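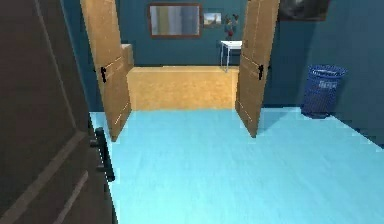

Doors have eaten my winter, and I'm fine with it. For anyone who skipped the January issue, I'm on the small team at Apaza trying to teach a policy to open and get through doors it has never met before, and to do the learning almost entirely in simulation. We build our rooms in Zesness, our in-house scene generator, and it has terrible taste. You get a dark brown door with a black lever handle hanging right up close to you, and past it a pair of light tan ones standing wide open, and the floor is the color of a swimming pool. Nothing matches! I've grown very fond of it. The generator picks colors and furniture more or less by throwing darts, so a policy that wants to find the handle can't lean on "handles live on white doors over gray carpet," which was exactly the bad habit our first version picked up.

So, the result. We had been training on 200 generated rooms, and the policy got very good at those 200 rooms and pretty hopeless anywhere else. Everyone told us to make more rooms, so we made 2000. It helped some. Then Maj-Britt Solheim asked why we were randomizing the wallpaper like crazy and leaving the hinges alone. Every door in every room had the same stiffness, the same little bit of friction, the same handle spring. They looked different and they all felt the same.

We went back to the 200 rooms and started randomizing the feel instead. Heavy doors, floppy doors, handles that need a real shove before the latch lets go, doors that want to drift shut on you while you're busy being pleased with yourself. I expected training to fall apart, and for the first 6 days it sure looked like it. The curve just lay there. I had a very gloomy message to the group half written when it started to climb, and it kept climbing, and by the end the 200-room policy with varied hinges was beating the 2000-room policy with identical ones on our held-out set. I ran it again with a different seed before I told a soul. Same story.

What I like best is how it moves now. The old policy would grab, turn and yank, all on one fixed schedule, as if it had already decided how the door was going to behave. The new one gives the handle a little test push first – you can see it in the force logs, a small bump and then a pause – and then settles on how hard to pull. We never rewarded that. It's a cheap way to find out what kind of door you've got, and I do the same thing at my dentist's office, where the door says neither push nor pull.

Now the part I'm less proud of. Double doors are still rough. If one leaf is open and the other is shut, the policy will sometimes go work on the shut one with great determination while there's plenty of space to go through. We think the reward is to blame, as it pays for door angle a lot more than it pays for getting to the other side. Fixing that is next on my list, along with dark handles on dark doors, which the vision side still loses when the lighting is low.

We've also started trying it on real hardware over at the Vorkville lab, with 2 doors so far, one easy and one mean. The easy one goes well. The mean one has a closer on it that is stronger than anything we had in the simulator, so I've widened the range and kicked off a fresh run, and I'll report back when it's done.

If you want to poke at the door settings yourself, the config files are in the Eden folder with a readme I wrote on 2020-02-26 and haven't proofread. Friction and spring ranges are near the top. Please don't touch the floor colors, I'm attached to them. And if you have a horrible door at home or at work, send me a short video of it opening and closing, and tell me how hard you have to pull. I'm collecting them for the next test set.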